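Juni
Von Suryani Setiawan

Greifen aus der Kiste: So zeigt ihr dem Arm per Fernsteuerung, wie es geht

Nach meinem Beitrag über das Führen von Hand kamen so viele Fragen zur Teleoperation, dass ich jetzt endlich den ganzen Ablauf aufschreibe. Und ich freue mich richtig darauf, denn für mich ist das der schönste Teil der Arbeit: Man bewegt den Steuergriff, der Arm macht mit, und nach ein paar Stunden denkt man gar nicht mehr an Gelenke, man denkt nur noch an den Becher da unten!

Ich arbeite mit Fevska zum Aufzeichnen und mit Clerar zum Durchsehen. Mit anderer Software heißen die Knöpfe anders, der Ablauf bleibt derselbe.

1. Kiste festmachen

Eine Kiste, die beim Greifen wandert, verdirbt euch die ganze Serie. Zwei Federklemmen am Rand reichen bei mir völlig. Markiert die Position außerdem auf dem Tisch, dann steht sie nach dem Putzen wieder am selben Fleck.

2. Gegenstände mischen

Nehmt Sachen, die sich wirklich unterschiedlich anfühlen würden: etwas Hartes und Rundes, etwas Kantiges, etwas Weiches. Stoff gehört unbedingt dazu (ja, Stoff ist lästig, aber genau daran lernt der Arm am meisten). Legt die Teile nicht ordentlich nebeneinander. Schüttet sie hinein und lasst sie liegen, wie sie fallen.

3. Leerfahrt machen

Fahrt einmal ohne Aufnahme an alle vier Wände heran und schaut dabei auf die Kabel. Sie brauchen genug Schlaufe, damit das Handgelenk frei drehen kann, und dürfen nirgends am Rand hängen bleiben. Die Geschwindigkeit stelle ich in Fevska auf 67 Prozent, damit komme ich auch in den Ecken gut zurecht.

4. Aufnehmen

Startet jede Vorführung aus derselben Ruheposition. Dann zügig über das Ziel, kurz ausrichten, senkrecht hinunter, schließen, heben, ablegen. Eine gute Vorführung dauert bei mir rund 19 Sekunden. Wenn ihr danebengreift, korrigiert ruhig und macht weiter – solche Korrekturen sind Gold wert, solange sie nicht hektisch werden.

Bei Stoff drücke ich den Finger bewusst auf ein Ende und ziehe erst danach zusammen. Liegt ein Becher halb darunter, kommt trotzdem zuerst das Tuch dran.

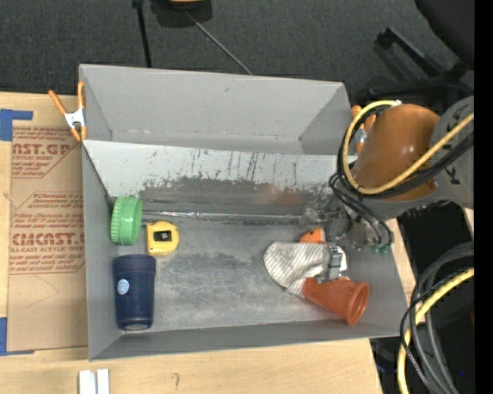
5. Durchsehen und aussortieren

In Clerar lasse ich alles mit doppeltem Tempo laufen. Weg kommt, was mit langem Zögern beginnt oder ohne Rückkehr in die Ruheposition endet. Aus meiner letzten Serie von 200 Vorführungen flogen 61 raus, und das Training lief danach deutlich runder!

Als Nächstes probiere ich das Ganze mit zwei Armen. Den Aufbau dazu zeichne ich gerade, Vorschläge für die Halterung nehme ich gern in den Kommentaren.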